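Print this page
E-mail this story

The Second Quote

Bok-nam Yeo read the quote from Prondov twice in the car and once more at her desk, and it still asked for two hands.

"One to work and one to wait," the salesman had said, as if that were a normal thing to pay for. He had a nice scarf. She distrusted the scarf.

Clenlow had given her until March to spend the equipment money or lose it, and every supplier within driving distance seemed to have heard. Mukow had sent a brochure and a box of pears. Prondov had sent the salesman. She ate the pears and put the brochure under the short leg of the printer table.

"What does the spare do all day?" she asked Ki, who had sat through the demonstration with her and had come back far too cheerful.

"Sits in a drawer."

"We have drawers full of things already."

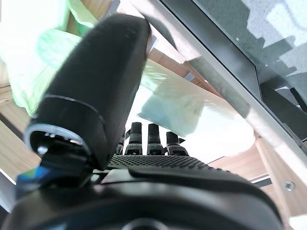 Money was the trouble, and it always had been at Clenlow. The price on page one bought the hand. The service plan was on page 3, the training was on page 10, and the fingertips were listed as parts that wear, at 994 a set, with no word on how long a set lasted. She kept coming back to those rounded black tips. Four fingers and a thumb, each with an end to rub away, and out there it would be working up against wooden beams and screw heads and plastic bags, green ones and blue ones, none of them kind to anything soft. Had the salesman ever handled a bag in his life?

"He said they were hard-wearing," said Ki.

"He said that about his shoes."

Ki laughed, then saw that she was writing. She crossed out the second hand. She crossed out the training – Ki could read a manual – and beside the fingertips she wrote, in capitals, HOW LONG? Then she rang Prondov.

The salesman was delighted to hear from her. He talked about partnership. She let him get to the end of it.

"I'll take one," she said, "on trial, and you pay for the fingers."

There was a long silence on the line – long enough for her to find the last pear.

"I'd have to ask," he said.

"Ask," said Bok-nam, and held.

Print this page
E-mail this story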